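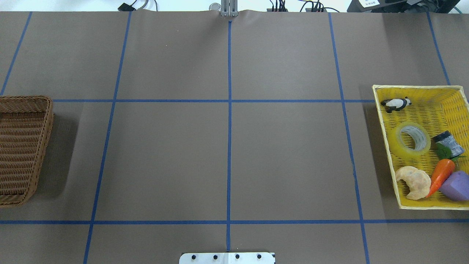 Opening – who I am, what broke

Morning everyone. Do the thank-yous first, I forgot them last time and got told off. Mention that the recording goes up on Vimeo afterwards so people can stop scribbling.

I work on the Tollov picking cell. The job sounds dull and mostly it is: things go from one basket to another across a taped-up sheet of brown paper, over and over. A panda, a carrot, a croissant, a roll of packing tape. I've got very fond of the croissant. Tonight is about the roll of tape, and about a fault that sat in our setup from October until I finally caught it on 28 Nov 2022.

(Pause. Check they can hear me at the back.)

What we saw

By then we had 677 logged runs. Most were fine. 11 of them ended with what our log called a "soft stop", meaning the arm had felt more push than it liked and held still. We cleared the stop, carried on, had a biscuit. I did this myself, several times, so please don't think I'm pointing at anyone else.

Then one afternoon the arm felt the push and kept going down. Only a little way, but it was pressing on the roll with the roll pressing on the table, and the whole wrist started to creak. I hit the stop button. Took me longer than I'd like, because the button was on the far side of my laptop and my tea was in front of the laptop.

Ask the room: who knows where their stop button is right now, without looking?

Why it was the tape

The roll is a pain for three separate reasons and I only knew about one of them. It's see-through, so the depth reading is poor. It has a hole in the middle, so if you aim for the centre you're aiming at nothing. And it can be lying flat or standing on its edge, and those are very different heights.

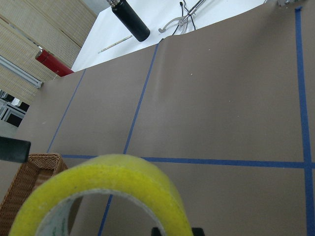
Our planner, Frade, had one height stored for each object. For the tape it had the flat one. So with the roll upright, the arm thought it still had plenty of air to travel through and came down at full speed. The croissant is much the same height whichever way it lands, so it never gave us any bother, bless it.

Why the force limit didn't save us

Slow down here, people always ask me to repeat this bit.

There are two limits. One lives in the arm and one lives in Dolov, which is our little watchdog program. Back in October I'd raised the arm's own limit because it kept tripping when the gripper brushed the paper. I told myself Dolov would catch anything serious. What I hadn't checked was that Dolov only looked at the force reading every 325 milliseconds. At full speed that's ages! Most of the time it caught the push on the next look. On the bad day it didn't look soon enough.

So the 11 soft stops were the warning, and I'd been filing them under "fussy robot". Go easy on myself here, but do say it.

What we changed

Put the arm's limit back where it came from. We get more nuisance trips now and we live with them.

Slow approach for the last stretch, for every object, even the ones we trust.

Two heights for the tape in Frade, and if it isn't sure which, it uses the taller.

Every soft stop gets a line in the notebook before anyone clears it. This one is the least clever and I think it's done the most good.

The stop button is now fixed to the front edge of the bench, and tea lives on the windowsill.

Still not happy with

Dolov is faster but I haven't tested it properly with a heavy object in the grip. If anyone has done this with a similar arm, please come and find me in the break.

Questions. If there aren't any, tell the one about the carrot.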